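News from the sorting and finishing hall

Since August the two robot arms from Varov stand in our hall at Drollulholm, and many colleagues in the other buildings have asked how it is going. The editors of this newsletter asked me to write something from the side of the people who work next to them. I have been at Flaltow for 9 years, always in finishing, first on the belt and now as shift lead for small parts. I will try to be fair to both sides.

First, what the arms do. They pick the small fittings from the tray, turn them so the flat side is down, and set them in the carton insert. The heavy parts still go by hand and with the lifting table. The mixed orders also go by hand, and I think they will for a long time, for the reason that every mixed order is different and the customer writes his wishes in the comment field.

Before the change, one person on the insert station made the same movement of the wrist for the whole shift. In a normal shift it was 3,588 fittings, this number comes from the last week that we did everything by hand. Those who did it know what it means for the thumb and the elbow. We rotated every two hours, but the rotation was from one small movement to another small movement, so it did not help very much. Now the station has one person for two arms. This person fills the trays, looks at the finished inserts, and takes out what is wrong.

What is better? The hands, clearly. I had pain in my right hand in the evening for years and it has become less. Some colleagues told me the same. The noise is also better than I feared. The old vibrating feeder was much louder than the arms, and since it was taken away we can talk to each other at the station without shouting. The early shift has started to listen to the radio again, which not everybody on the late shift thinks is good news.

What is not better? The work has become more lonely. At the old belt four people stood together and the day went by with conversation. Now one person is at the station, one is at the carton machine and the others are in mixed orders behind the shelves. We asked for the break times to be the same for all of small parts, and this was agreed, so at least we eat together. Also it is tiring in a new way. When you only watch, you must stay awake for the one moment when something goes wrong, and it can be that nothing happens for an hour. I was more tired in the head in the first weeks than I ever was from packing. We now change the watching place every hour instead of every two, and it should stay like this.

There was worry about jobs, and I had this worry too. In small parts we were promised in writing that no one is sent home on account of the arms, and until today this has been kept. Two places which became free by retirement were not filled again, this must also be said. Three colleagues moved to mixed orders, one of them against his wish at first. The pay group stayed the same for everybody. For the person who can restart and teach the arms there is a small extra, and I think it should be more, but this is for the next round of talks.

The teaching was the biggest surprise for me. I expected that an engineer comes, types for a week and goes home. It was different. For each new fitting somebody from us moves the arm by hand to the right place over the tray, closes the fingers, opens them again, and saves the position. The engineer from Varov showed it to us for three days, and after that we did it ourselves. It needs a person who knows the parts. The long hinge, for example, must be taken near the thick end, otherwise it turns in the fingers. This is in no drawing. We know it from having dropped so many of them. For one new fitting we do 200 trial picks before it is allowed in the normal work, and we write down each one that fails with the reason.

We also learned some things about the place itself. On sunny mornings the light from the high windows falls on the table, and then the camera makes more mistakes with the shiny parts. We have hung a gray curtain on that side. The cleaning of the table is now the first task of every shift, and please do not leave tape, pens or cups on it. A pale part on a pale surface is already difficult enough.
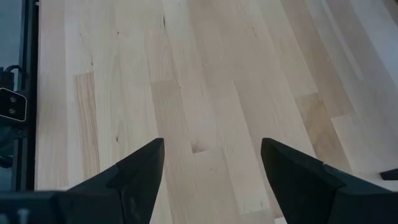

Text: the shift lead, small parts

When the fingers are open like this over the bare wood, the arm can be guided, and it is the moment in which I like to explain it to new colleagues. You see well how narrow the tips are. Many people believe at first that such a thing must grip hard. In our settings the force is low, and most of the art is in the place and the angle.

Now to the practical part. The station can be visited by colleagues from all buildings, also from the office. Please register at the shift desk before. Long hair must be tied, gloves are not allowed near the arms, and the yellow line on the floor is valid for everybody, also for managers. If the light on the post is blinking, the arm is waiting and can start again at any time.

The second teaching course begins on 5th February in the Gilbert room, on the first floor above the canteen. It takes four afternoons and is in paid time. You do not need to know programming. You need patience and some feeling for the parts, and colleagues from the late shift are especially welcome, as we have too few trained people there. At present a stop in the evening sometimes waits until the morning, and then 840 cartons wait with it.

Ideas and complaints about the station please put in the box next to the time clock. We read them every second week, and the answers hang on the board beside it.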